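**Does Hollbridge still put out its daily police and fire log?**

posted by kitik_reader

I used to read the log every morning with my coffee, and since November I can't find it anywhere on the city site. There was a fire on our block last week (everyone got out, thank goodness!) and I'd like to know what the official report says. I called the front desk at 1210 and got a recording.

**porchlight71**

They still do it, but it moved. Go to the public safety page, scroll way down past the road closures and click "incident summaries." It only goes back 19 days, so I'd grab yours soon. Mine took forever to load, but it did load.
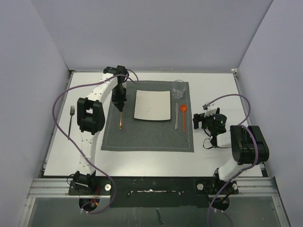

*Page last changed May 5, 2019*

**menon_st_mom**

What porchlight said, except the summaries leave out almost everything. Ours was two lines and had the wrong street! For the real fire report you fill out a records request at the Clarkora Building, second floor. I paid 16 dollars and got it in the mail the week after. Bring the address and the date, and if you rent, bring your lease too, they asked me for it.

**gus_on_the_hill**

I just listen to the scanner. You hear it all on there, though half the time I can't make out the street names.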